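Notes on stripping and cleaning an older desktop tower before reuse. They apply to the common office machines with a tool-free side panel. Read the service sheet for your model first, as latch positions vary.

## Before opening

1. Shut down, switch off at the wall and pull the power lead.
2. Hold the power button in for 6 seconds to drain residual charge.
3. Disconnect the monitor, keyboard and network leads. Label any that share a connector type.
4. Touch bare metal on the chassis, or wear an earthed wrist strap.

Work on a flat, rigid surface at bench height. A slatted top is acceptable, but small screws will fall through it, so keep a magnetic dish within reach. Carpet is not suitable.

## Laying the case down

Place the tower on its side with the removable panel facing up. Release the panel, lift it clear and set it beside the case with the inner face up. Many office panels carry moulded brackets and posts on the inside, and these crack if the panel is leaned against a wall and slides.

Photograph the cable runs before unplugging anything. Include the drive cage, where the leads tend to overlap.

## Order of removal

- **Drives.** Disconnect data and power at the drive end. Coloured plastic latches, often blue, mark the parts intended to come out by hand. If a latch needs a tool, it is being pushed the wrong way.
- **Graphics card.** Remove any retaining clip, press the slot latch and lift the card evenly by both ends. Store it in an anti-static bag.
- **Memory.** Open the clips at both ends of each slot. Note which slots were filled.
- **Cooler and processor.** Undo the cooler screws in a diagonal pattern, two turns at a time. Release the socket lever and lift the processor straight up by its edges.

With the processor out, the socket is the most vulnerable part of the board. Fit a socket cover if one is available and keep brushes, cloths and compressed air away from it. A bent contact is seldom worth repairing on a machine of this age.

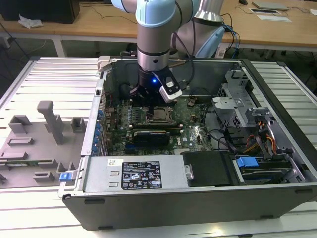

## Cleaning

Vacuuming inside the case is not recommended. Use a soft brush and short bursts of air, holding fan blades still with a finger. Clean perforated metal from the inner side outward. Wipe old thermal paste from the cooler base and processor lid with isopropyl alcohol on a lint-free cloth.

Do not open the power supply. Its capacitors can hold a dangerous charge after unplugging. Brush the grille, read the rating off the label and record it with the machine's details.

## Reassembly

Reverse the order above. Route cables clear of the fans and confirm the panel seats without force.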